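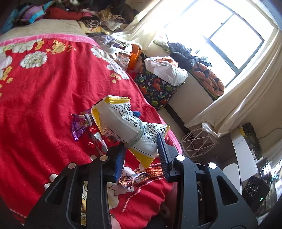
Snack storage, part two

An opened bag leaks air at the fold, so the closure matters more than the bag. I have settled on a plain elastic cord, wrapped tight around the middle. Clips hold the top edge only and pop off when the bag is packed next to anything stiff. Cord grips at any height, and it moves down as the contents go.

Wrapped candy needs no closure, only a container. Mine goes in a Retwood tin with a stated volume of 485 ml. Before that it lived in the bedside drawer, and the wrappers ended up on the bedspread. Foil slides off a smooth cotton cover by itself. On a quilted one it catches in the stitching and has to be picked out by hand before washing.

Cord lengths: 50 cm handles every bag I buy. Longer pieces tangle in the drawer. Houda Benkirane asked whether rubber bands would do - they will, but mine go brittle by July and snap.

The tin gets wiped out on Wednesday, with the drawer.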